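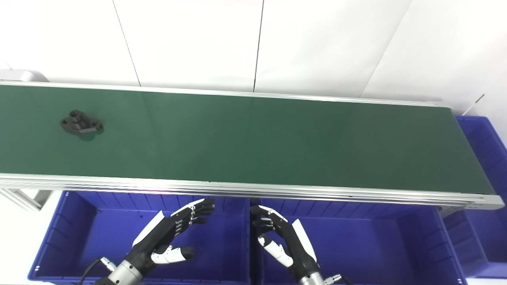 Slide 1. Opening / what this talk is

Hi, thanks, skip the bio. Say: talk is on collecting demonstrations for a two-handed sorting job. NOT a model talk. If people came for architectures, one slide near the end, sorry.

Leave the robot's view up while people sit down. Black part on the green belt, two blue bins under the near rail, both hands over the bins. Point at the part once. It's the whole task: part comes along, hand takes it, part goes in a bin. Sounds like nothing. Took us most of the summer.

Slide 2. Who we are

Rernbridge, small group, one line. Project name is Enia. Zürcher is the line we copied the layout from (the customer side, don't say more than that, we agreed). Dritik = our recording software, comes up a lot so define it now. Last time I forgot and got the question twice.

Slide 3. The task in plain words

Machined parts, flat-ish, irregular. Holes, raised boss on one side. The boss matters, come back to it.
Left bin for one kind, right bin for the other.
Left hand serves left bin, right hand serves right bin. Unless the part is turned badly, then handover. Handover is the hard bit.
Belt stops for the pick in phase one. Moves in phase two. Don't mix these up when talking, did it in rehersal.

Slide 4. Why demonstrations

Keep short. Scripted picks work fine when the part lies the way you expect. Ours don't. Somebody operates the hands, Dritik logs head camera plus joint positions plus what the operator commanded. Policy learns from that. Move on.

If someone asks why hands and not a suction cup: the customer wants the same station to do other jobs later. Also suction and holes don't get along. (small laugh there usually, don't wait for it)

Slide 5. Numbers

3,000 episodes recorded
2,000 kept
7 operators
4 part types

Say the numbers slowly. People write these down.
Then the obvious question, where did the other thousand go. Next slide.

Slide 6. What we threw away

Biggest pile: operator started before the log started. First reach missing. Our fault, fixed in Dritik with a tone before recording begins.
Second: wrong bin. Operator just got it wrong. We did NOT relabel. Tempted to. The motion is fine but the hesitation before it is odd, and we didn't want the policy learning to dither.
Third: hand blocking the part for most of the reach. Head camera looks down past both hands, so a lazy right hand parked high covers the belt. Told operators to rest both hands low over the bins between picks. Helped a lot. Back to slide 1 here if there's time, the rest pose is right there, hands over the bins, part in clear view on the left stretch of belt.

Kept: drops that were recovered. Slow ones. Ugly ones. A regrasp is good data. We have a tag for it.

Slide 7. The boss

OK so the raised cylinder. Every operator grabs by it. Of course they do, it's a handle. Result: policy grabs by the boss too, and when the part lands boss down it has no idea what to do. Reaches for the middle and closes on air.

Went back and recorded boss-down on purpose. Operators hated it. Edge pinch, thumb under, slow. Should have been in the plan from the first week. Say that plainly, it's the most useful thing in the talk.

Slide 8. Spread of start positions

We let operators place the parts at first. Mistake. Everybody puts the part where it's easy to reach. Heat map is on the slide, one fat blob mid belt.
Switched to a printed list: position, rotation, which side up. Operator reads a line, places, records, next line. Boring, works.
Left end of belt was thinnest coverage. Still is, a bit. Admit it.

Slide 9. Lighting and background

White panel wall behind the belt. Nice for a person to look at, maybe too nice for training. Dark part on green is easy contrast. Rail is shiny and the sheen moves with the lights, that one bit us: sessions with one lamp off scored worse and it took ages to work out why.
We now vary the lamps. Not the wall yet. Someone will ask. Answer: yes we should, no we haven't.

Shadow from the part: early policy seemed to aim at the shadow side. Can't prove it. Say "seemed".

Slide 10. Operators

Sessions short. Quality falls off before people say they're tired, you see it in the wrist first, jerky.
New operator's first batch goes in a practice folder, never in training. They know this, takes the pressure off.
One shared sheet for weird stuff. "Part slid," "thumb caught rail", that kind of note. Read it every day, found two real faults that way. Loose cable at a wrist conector was one.

Slide 11. Model (the one slide)

Read the box diagram left to right, no more. Held-out result is on the slide. Stopped belt good, moving belt not there yet. Don't oversell moving belt!! The video is a good run and say it is a good run.

Slide 12. If we started again

Position list from day one
Boss-down from day one
Tone before recording
Fewer operators per week, more weeks
Vary the lamps early, cheap to do
Look at episodes the same day, at least a handful, with the operator sitting there

Slide 13. Next

Moving belt, more handovers, one new part type with no boss at all. Curious about that one. Format notes for Dritik going out to whoever wants them, catch me after.

Questions. If none, ask the room how they tag regrasps. Water's on the left.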